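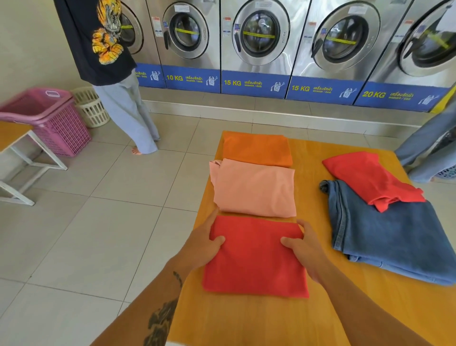 Three folded shirts in red, pink and orange on a laundromat table.

The old thinkers had a great deal to say about small chores, and I've been carrying one of their sayings around with me since June. It comes from a little book of Stoic writings I bought for $2 at a church sale in Tatley, with somebody's grocery list still tucked in the back (eggs, twine, lamp oil!). The idea, as I understand it, is that some things are up to us and most things aren't, and that a good part of our misery comes from mixing up the two.

Well, I read that line standing up, in the middle of the sale, and then I read it again on the bus home, and I missed my stop at Plirnel Street and had to walk back past the Strazds bakery with my arms full. I have been a worrier all my life. I worry about my sister's roof, and the weather on the 4th July, and whether I was short with the man at the post office.

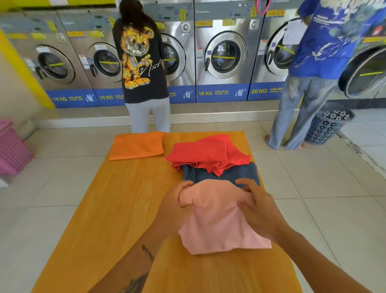 So I tried what the book suggests, which is to take each worry as it turns up and ask whose business it is. The roof belongs to my sister, though I can offer to hold the ladder. The weather I had to let go of entirely. The man at the post office I could do something about, and I went in the next morning and said I was sorry, and he had no idea what I was talking about, bless him.

Our reading circle at the Tindar library has been at this for three months now, going 2 pages at a time, and we argue plenty. One of our members thinks the Stoics were cold fish who would have shrugged at a funeral. I see why she says it, but I find them rather tender when you read slowly, especially on friendship and on getting old. The book runs to 200 pages, so we'll be at it for a good while yet, and I've started bringing a lemon cake.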